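Nemine Demonstration Capture — Pre-Session and In-Session Checklist
Station: simulated tabletop, wrist view
Filled in by: Senan Brennan
Reviewed by: Florian Perrin
Month: December

Mark each item OK, FIX or N/A. Comments go under the item. An item marked FIX holds the session until the reviewer has initialed it.

Section 1. Operator and workstation

1.1 Operator has read the current task sheet and can say what ends an episode.
OK

1.2 Hand controller strap is fitted. Cable is clear of the chair and of the operator's feet.
FIX, then OK
Comment: Cable was running under a chair wheel. Moved behind the desk and taped down. Please leave the tape on.

1.3 Pause key works from the keyboard and from the controller.
OK
Comment: Tested both before the first episode and again after the break.

1.4 Break timer is set. No operator drives longer than one block without stopping.
OK
Comment: A block is 10 episodes. I stopped at the end of each one even when it was going well.

Section 2. Simulator and recorder

2.1 Scene loads without missing textures or error messages.
OK

2.2 Physics settings match the task sheet. No objects sink, shake or drift when the arm is still.
FIX
Comment: One object crept sideways for the first few seconds after loading. It settled after that. I waited before starting each episode, but the wait should be built into the loader so that it does not depend on the operator. Passed to the Cirkside team.

2.3 Recorder writes joint positions, gripper opening and wrist view on the same clock.
OK

2.4 Free space on the recording drive is enough for the full session.
OK
Comment: Cleared out the old Chauvin test runs first. They are already backed up.

Section 3. Wrist view

3.1 Both gripper fingers show in the view when the gripper is open.
OK

3.2 Objects are readable against the surface they lie on. Dark on dark gets a comment.
OK with comment
Comment: The black surface has almost no texture. The small speckled painting stands out well on it. The big picture has a black border, and that is harder to tell from the surface than its pale panel is. I would keep this layout in the set, but the labelers should be told.

3.3 Other objects near the edge of the view are noted.
OK
Comment: Plant, pot and the larger picture, all on the right side. Leaves overlap the larger picture. Count them as clutter for this task. 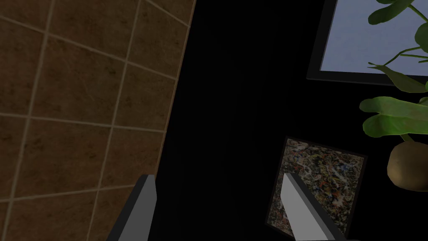
Item 3, wrist view with gripper fingers spread. Small abstract painting at lower center-right, plant and pot at right.

The labelers at Nukeck work from single stills, and they asked for a note wherever a finger covers part of an object. In the view shown, the right finger covers part of the painting's lower left region. The box for the painting should be drawn to its full outline wherever that can be judged, with the covered corner flagged.

Section 4. Running the session

4.1 Start pose varies between episodes, within the limits on the task sheet.
OK
Comment: My first block was too uniform. I was coming in from nearly the same side every time. Florian pointed this out and I repeated the block. The earlier one is kept but tagged "narrow."

4.2 Approach is slow enough that the recorded path is smooth.
OK

4.3 Failed attempts are saved and tagged. They are not deleted.
OK
Comment: 252 episodes recorded, 119 of them tagged as failed. That is a high share. Most were edge contacts, where one finger came down on top of an object and I ended the episode. The task sheet does not say whether a second try inside the same episode is allowed. I took it as not allowed.
Reviewer: Correct for this round. I will add a line to the sheet. — F.P.

4.4 Arm stays inside the joint limits. Any limit warning ends the episode.
OK
Comment: Two warnings, both while reaching to the right. Episodes ended and tagged.

4.5 No contact with objects that are not part of the task.
FIX
Comment: The plant moved in one episode when the arm swung wide. The recorder did not flag it, and I only caught it on playback. A contact alert for clutter objects would help. I tagged the episode by hand as "side contact."
Reviewer: Keep the episode. Alert requested. Until it is in, play back every episode from this layout at double speed before upload.

Section 5. Closing out

5.1 Every episode has an outcome tag.
OK

5.2 Upload finished and file count matches the recorder log.
OK
Comment: Upload stalled once and restarted without help. Counts match. Running total for the project is now 3470 episodes.

5.3 Controller is back on the charger and the workstation is locked.
OK

Open items carried to the next session

2.2 Settling wait in the loader — Cirkside team
4.3 Task sheet wording on second tries — Florian
4.5 Contact alert for clutter objects — Cirkside team, playback by operator until then

Initialed: S.B., F.P.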